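Journal > Work days > February

February 13, 2025

Long one today, so I'm typing this on the couch with my shoes still on. The Hutine changeover is official! From May our prep kitchen at Rarham gets arms for the fetching and putting away, and until then we all take turns at the desk upstairs going through the simulated kitchen, run after run, marking each one good or bad. I did 287 before lunch. My eyes feel like boiled eggs.

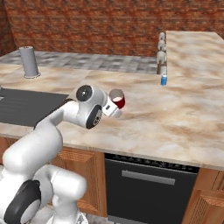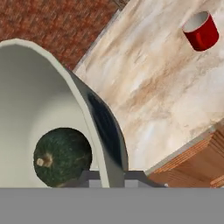
A cup in the gripper in one, a green squash down in a big white bowl in the other, and the same kind of brick and marble kitchen both times (nicer than ours, I'd kill for that counter). You'd think it would be dull and it is, kind of, but I catch myself leaning sideways in the chair as if that helps the arm along.

Wait till you've done 1000 of them, said one of the night crew over the top of my monitor, and then see if you still lean. She told me she'd rather be upstairs than hauling trays with her shoulder the way it is, but what bugs her is that the new rota has one person on prep where we had two, and who is she supposed to talk to at five in the morning? The arm?

I didn't have a good answer. I said maybe they'd move the second person to packing, and she said packing is across the yard, so that's the same as another job with another bunch of people. Fair enough.

And I keep going back and forth on it. I won't miss the putting away — my wrists are shot by the end of a double — but half of what I know about this place I learned standing at the sink next to somebody. The new girl on days learned the whole allergen shelf that way. Now she'd get a login and a checklist.

They say no hours get cut before the trial ends. I wrote that down in my work notebook with the date, just in case.

Anyway. 300 more runs tomorrow, and I have to remember to ask about desk pay, and bring my own cushion. Leftover soup for dinner, too tired for anything else.

Recent entries
The Trindade bus is late again
Vokari login, third try
Soup that lasted all week
11 things in my locker

Contact | Copyright 2025 | Back to top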